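Coursework > Materials and Storage > Project Reports

Overview | Method | Results | References

Storage Density and Retrieval Time in Small Parts Stores
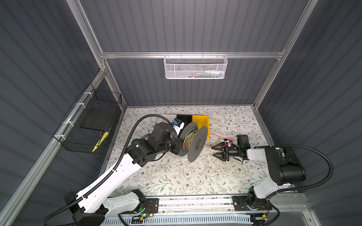
Figure 1. Hanging baskets: white perforated mesh at the center of the back wall, black wire grid on the left.

Print this page | E-mail this page

1. Background

The parts store at Flevham holds 3,621 stock lines in two rooms. Most are fasteners, seals and short lengths of tube. Stock is arranged by supplier code, a system carried over from the Lonier catalog, and a clerk who does not know the supplier must look up each item before walking to it. The aim of this project was to compare the existing layout with one based on how often an item is issued.

2. Method

Issue records for one quarter were sorted by stock line. The 674 lines issued more than once were placed in group A and all others in group B. Group A was then assigned to shelves between knee and shoulder height in the front room. Travel distance was measured along the aisle centerline from the counter to the shelf label.

A test list of 20 items was drawn from the issue records and picked under both layouts by the same clerk. Time was recorded from receipt of the list to return to the counter. Lookup time was included. Items in open containers and items in closed drawers were timed separately.

3. Results

Mean retrieval time fell from 79 seconds per item to 52. Most of the reduction came from shorter walking distance. Closed drawers were slower than open containers under both layouts, and the difference was largest for seals, which are stored by bore size in unlabeled trays.

4. Limitations

Only one clerk took part. The Moodley overflow racks were left out of the measurements, as were items on order through Kelico. Restocking time was not recorded.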